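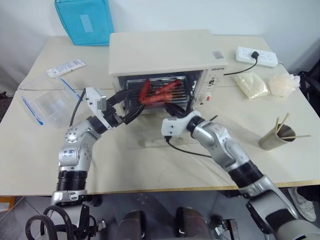 ## Small appliance notes: sausages in the countertop oven

Most of the questions sent in after the last newsletter were about the countertop toaster oven, and most of those were about sausages. The notes below apply to any small oven with a wire rack and dial controls.

**Rack and spacing.** Set sausages directly on the wire rack and leave a gap on every side. Three to a load is a sensible limit for the smaller models. They needn't be parallel. A sausage lying across the wires is less likely to roll than one lying along them, so a diagonal placement is fine. Slide a tray underneath before the heat goes on. Fat that reaches a bare lower element will smoke, and the smell stays in the oven for several uses.

**Casings.** Bright red sausages are usually pre-cooked and need only heating through. Check the packet, as colour is no guide to whether the meat is raw. Prick natural casings once or twice with a skewer. Skinless types can go in as they are.

**Temperature.** Dial markings on small ovens are approximate. Eugénie Delorme tested the Tandov and the older Semeniuk with a separate oven thermometer, and the Tandov sat 30 degrees Fahrenheit under its setting for the whole first cycle. The Semeniuk was closer but recovered slowly after the door was opened. A thermometer hung from the rack will settle the matter for your own unit. Raw pork or beef sausages are done at 160°F in the centre, poultry at 165°F. Insert the probe from the end, along the length.

**Clearance.** Follow the manual for the gap behind and beside the oven. Woven bags, paper packets and plastic film should be moved to another surface before preheating, and the power cord should run clear of the body — the back panel gets hotter than the front on most models.

**Power.** Plug the oven straight into a wall receptacle. Power strips are not suited to heating appliances, whatever the length of the cord. If the cord doesn't reach, move the oven.

**Turning and serving.** Wooden chopsticks are good for turning sausages on a wire rack and won't scratch it. Unplug the oven before reaching in if the elements are exposed. For sausages on sticks, add the skewer after cooking, or soak it for 40 minutes beforehand.

**Cleaning.** Let the rack cool, then soak it in hot water and dish soap. Wipe the window with a damp cloth. Do not spray cleaner into the cavity.

Corrections and thermometer readings for other models can be sent to Eugénie for the December issue. Please include the model number and the rack position used.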